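El reciclaje textil en los hogares de estudiantes: informe final del proyecto

Autora: Eleri Beddoe
Asignatura: Sostenibilidad y consumo, segundo curso

1. Por qué elegí este tema

Cuando llegué a esta ciudad para estudiar, traje dos maletas y casi todo era ropa. Al final del primer año tenía el doble, y no sabía qué hacer con lo que ya no usaba. Mis compañeras de piso tenían el mismo problema. En la residencia Hekmont, donde viví los primeros meses, había una habitación junto a la lavandería donde la gente dejaba bolsas de ropa, sábanas y paños de cocina. De esta habitación nació la pregunta de mi proyecto: qué pasa con los textiles que los estudiantes dejan de usar, y cuánto de esto se podría aprovechar todavía.

Quiero aclarar que el español no es mi primera lengua. Mi tutora ha corregido el resumen, pero el resto del texto lo he escrito yo, y pido paciencia por los errores que queden.

2. Método

El trabajo tuvo dos partes. La primera fue un cuestionario en línea que se envió a los residentes de dos edificios, Hekmont y Plusasa. Recibí 482 respuestas completas. El cuestionario tenía ocho preguntas y se podía contestar en pocos minutos. Preguntaba por la frecuencia de compra, por la costumbre de arreglar la ropa y por el destino de las prendas viejas.

La segunda parte fue una clasificación de los textiles abandonados en la habitación de Hekmont durante el mes de abril. Clasifiqué 643 piezas en cuatro grupos: ropa exterior, ropa interior y calcetines, ropa de cama y toallas, y textiles de cocina. Cada pieza recibió una nota sobre su estado: buena, reparable o solo útil como trapo. Para decidir la nota seguí una tabla que preparé antes de empezar, pero reconozco que la diferencia entre "reparable" y "trapo" es a veces cuestión de opinión. Una camisa sin dos botones es reparable para mí, pero una persona que no sabe coser quizás la tira.

3. Resultados del cuestionario

La mayoría de los participantes contestó que compra ropa más de una vez por estación. Muy pocos llevan una prenda a arreglar, y el motivo más citado fue el precio: dicen que el arreglo cuesta casi lo mismo que una prenda nueva. El segundo motivo fue que no conocen ningún taller cerca. Esto me sorprendió, porque en la misma calle de Plusasa hay un taller de arreglos, Zutell, que lleva muchos años abierto. Fui a preguntar y me dijeron que sus clientes son casi todos personas mayores.

Sobre el destino de la ropa vieja, las respuestas fueron variadas. Una parte la da a amigos o a familiares, otra la lleva al contenedor, y aproximadamente un 40 % admite que la tira a la basura normal al menos algunas veces. En los comentarios libres mucha gente escribió que no sabe si el contenedor acepta textiles rotos. La información que aparece en los contenedores del barrio es poca y está escrita con letra muy pequeña.

4. Resultados de la clasificación

El grupo más grande fue la ropa exterior, como yo esperaba. En cambio, no esperaba tantos textiles de cocina. Los estudiantes reciben paños y manteles de su familia al mudarse, los usan poco y los dejan cuando se van. Muchos estaban en buen estado, solo arrugados o con una mancha pequeña. Las telas estampadas de algodón son además las más fáciles de aprovechar: se cortan sin problema, se cosen con una máquina sencilla y sirven para bolsas, fundas o servilletas.

Telas estampadas, arrugadas o recogidas en un pliegue:

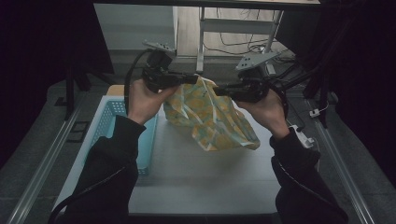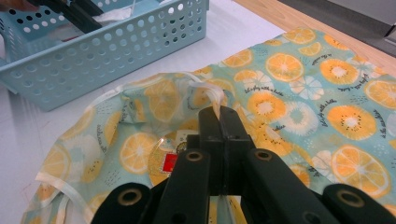

Las toallas fueron el grupo con peor estado. Casi todas recibieron la nota de trapo, aunque un trapo de toalla vieja es muy útil para limpiar y no merece ir a la basura. La ropa interior no la evalué pieza por pieza por razones de higiene y solo anoté la cantidad.

5. Discusión

Comparé mis datos con el trabajo de curso de Shih, que estudió el mismo tema en otra facultad hace dos años. Sus conclusiones sobre el precio de los arreglos son parecidas a las mías, pero su muestra era más pequeña y no incluía textiles del hogar. Creo que este es un punto débil de varios trabajos que leí: hablan solo de moda y olvidan las sábanas, las cortinas y los paños.

Mi trabajo también tiene límites. Las dos residencias están en el mismo barrio, y un solo mes de clasificación no es suficiente para hablar de todo el año. En junio, cuando la gente se va, seguramente la cantidad es mayor.

6. Propuestas

Propongo que cada residencia tenga una estantería de intercambio con tres cajas separadas según el estado de las piezas, y una hoja clara en varios idiomas. También propongo hablar con Zutell para ofrecer una tarde de arreglos al mes con precio reducido. El taller me dijo que la idea le interesa, pero necesita saber antes cuántas personas vendrían. La administración de Plusasa todavía no ha contestado a mi correo. En Hekmont aceptaron probar la estantería durante el próximo semestre, en el pasillo de la lavandería.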